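3.2 Work cell setup

The Nuvwood cell at Stullton is kept deliberately plain: one counter, one wall outlet, one task. The robot learns to refill a tissue box from head-camera recordings of a person doing the same job. We kept 614 recordings made in March.

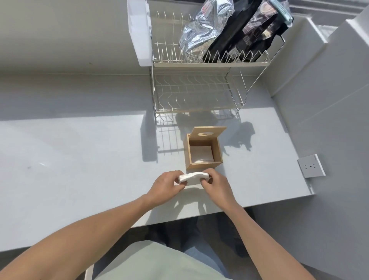

Figure 4a. Folded paper held over the counter, with the open box and dish rack behind.

The rack stays in place during recording. Its wire shadows confused our first box detector, so Szilágyi retrained it on sunlit views. The camera mount is checked every 15 runs and its two screws tightened if the view has drifted. 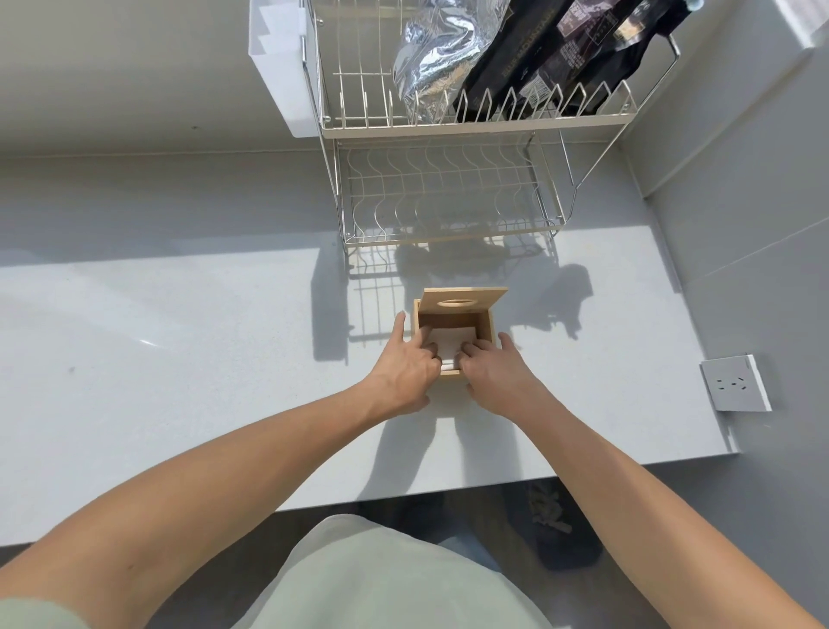

Figure 4b. Both hands at the box, with the lid propped up at the back edge.

Lid pose is labeled by hand in each recording.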